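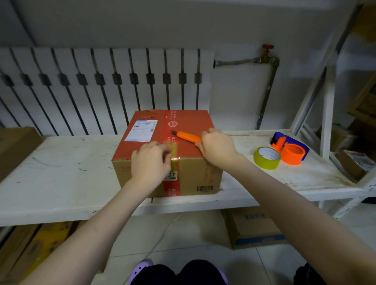

Flisdale, 27/11/2023

I have wanted to get inside the Kincaid carton works ever since we moved up here, because you can smell it from the station (warm paper and something a bit like porridge) and because I buy far too many boxes for the shop not to be curious. They open the doors to the public once a year, the tickets are free, and I'd missed it every single time. Not this year! Tamsin Sorensen had a spare place in her group and rang me the night before, so I shut up early, dug out some flat shoes and off we went.

You start in the old canteen with tea and a safety talk. Our guide was Amos Ferreira, who has worked there for 16 years and has a voice that carries over anything, which is just as well once you get near the corrugator. I'd pictured something the size of a van. It's a whole long shed! Huge reels of paper go in at one end, the middle layer gets pressed into waves between hot rollers, and then the flat layers are glued on either side. The glue is mostly starch and water, so that explains the porridge. Amos let us feel a strip that had just come off and it was still as warm as toast.

A few of us got rather stuck on flutes, the waves in the middle. The big ones are good for cushioning and the tiny ones are better for printing on, and if you want both you can have two layers of different sizes stuck together. I had been ordering the same box from Delten for years without knowing there was a choice. I asked what I ought to be using for jars of marmalade and got a very thorough answer, with a drawing on the back of my ticket. 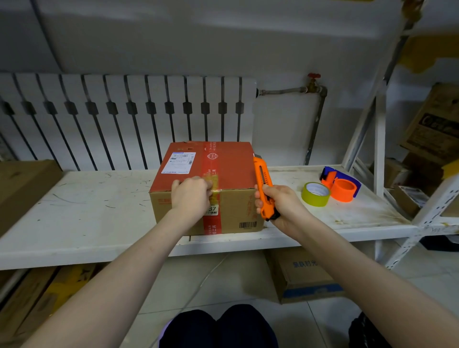
Can you recycle a cardboard box with the tape still on it?

Most mills will take it, as the plastic gets sieved out when the card is pulped, but pulling off what you can makes their job easier.

That was Iresha Mridha's patch, the pulping talk, and I could have listened to her all afternoon. She passed round a jar of grey soup which was old boxes, and then a second jar of what comes out of the sieve: staples, bits of film, a surprising amount of glitter. Grease is a bigger headache than tape, she said, so pizza boxes with cheese welded to the lid are best torn in half and only the clean bit sent off.

After that it was the test room, my favourite. They have a press that squashes a box very slowly until it gives way, and we all had a guess at how much it would stand. I was miles out. Tamsin was nearly right and has mentioned it since. They also had a damp cupboard where boxes sit overnight before being squashed, and the difference was really startling - a box that's been somewhere humid loses a great deal of its strength even when it looks perfectly fine. I went home and moved my whole stack off the cellar floor.

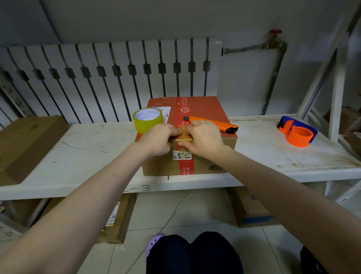

I've put them on the landing for now, which hasn't made me popular, but at least they're dry.

Grumbles? Only small ones. The car park is tiny and there's no sign for the overflow, so we went round the roundabout 2 times before a man in a yellow coat waved us in. The shop sells flat-pack castles for children and I wish I'd bought one, but the card machine was down. Take cash. Closed shoes are a must and they do check. Next open day is in July, and Amos says they'll be running the printing line for that one, so I've already put my name down.

40 shares | 16 comments

Search this site... Go

Contact | Copyright Leonor Loureiro | Back to top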